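Forums > Gripper Hardware > Hand-held Tools

2 min read

Which fingers for folding cloth, Trivetti or Dreris?

I'm comparing two finger sets for a hand-held gripper. The job is blue laundry on a bed, so the glamour is considerable. I started with the Trivetti set in July and logged 397 grasps before moving on to the Dreris.
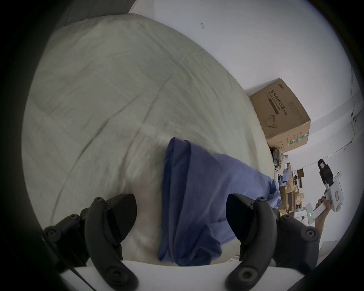 The Trivetti fingers close fast and grab a thick bunch of cloth without complaint. Give them a single flat layer and they pinch politely at nothing. My checks so far:

- Tip gap fully closed, feeling for play at the pivots

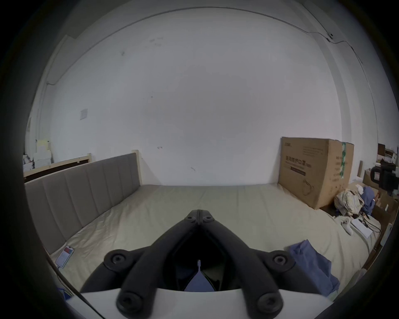 - Approach angle, steep against shallow. Shallow wins on a hem, and steep mostly collects bedsheet.
- Closing on the flat end of the cloth, then on the bunched end 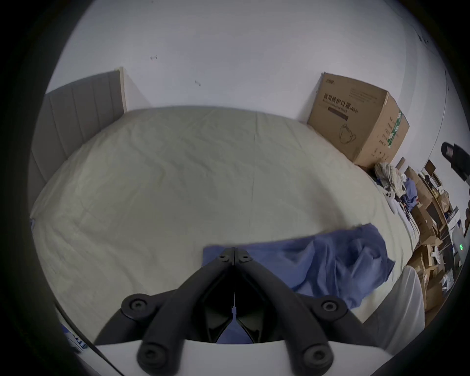

Fingertips closed at the left end of the cloth.

With the Dreris I get the single layer more often, but it lets go when I lift quickly. Same controller and same grip force for both. Is this a finger problem or a me problem? I have 3 evenings left before I have to pick one.
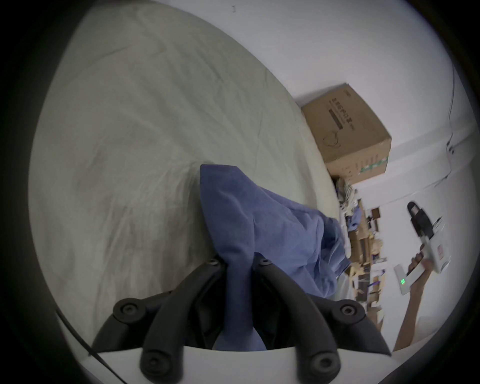
Gudeta

Bit of both. You can't run the same force on two tip shapes and call it a comparison — tune each one first, then log again. Try 7 slow lifts at each setting and write down where it slips. Also check that the pivot bolts are equally tight on both sets. Mine weren't, and I blamed the firmware for most of a month.

trivet_fan

Trivetti. Never had a problem with it. I don't do cloth though.

Valtivura

Thin rubber tape on the Dreris tips fixed the fast lift for me. It peels after a while and leaves a glue mess, so keep the roll handy. My log stands at 792 grasps, with tape changes whenever I get annoyed enough.

Related
Wrist camera or overhead camera for soft items
Controller drops out when the gripper closes
Dreris pivot bolts: how tight?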